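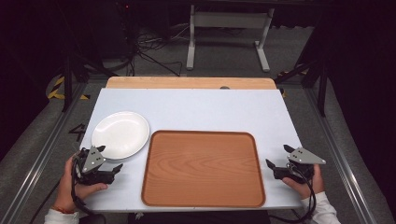
Do you have to know anything about robots to enjoy a robotics open day?

I knew next to nothing when I went, and I had a great time. Comfortable shoes will help you more than a textbook. Most of the people showing things off are thrilled to get a beginner question, and I asked plenty of those.

I signed up for the Kavanagh one because my sister-in-law forwarded me the link with three exclamation points and no message. It was free, parking was across the street, and I figured I'd stay an hour. I stayed until they started stacking chairs!

My favorite stop was the one with the hand-held grippers. You hold one in each hand, black fingers pointing in at each other, and you handle ordinary stuff with them (a white plate, a tray with a wood-grain pattern) so that a robot can learn from how you did it. Ingrid Alcantara was running that station and she made it look like buttering toast. She told me they want 500 good tries at a task before they even start training, and that she'd done 63 that week. My wrists hurt just hearing it.

Then I got a turn on the practice pair. Oh boy. You want so badly to use your fingers, and you have to think about where the tips are, and which side of the rim you're coming at, and the cables keep brushing your arm. I chased that practice tray all over the place. A kid behind me, maybe nine, did it in one go.

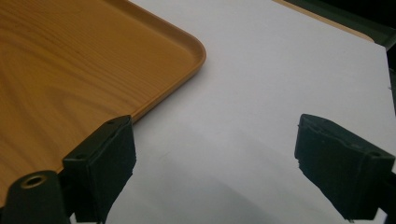
Wikmont, April 2022

I'm typing this up at the kitchen table with my leftover muffin from the snack cart. Looking at the tray up close again, what gets me is how little there is to grab. The rim is just a narrow lip, and one finger goes right up against the side of it while the other is way out over the white surface. I'd never given a tray that much thought in my life.

They're doing another one in October and I've already put my name down. I'm bringing my dad, who will want to talk to Ingrid about the screws.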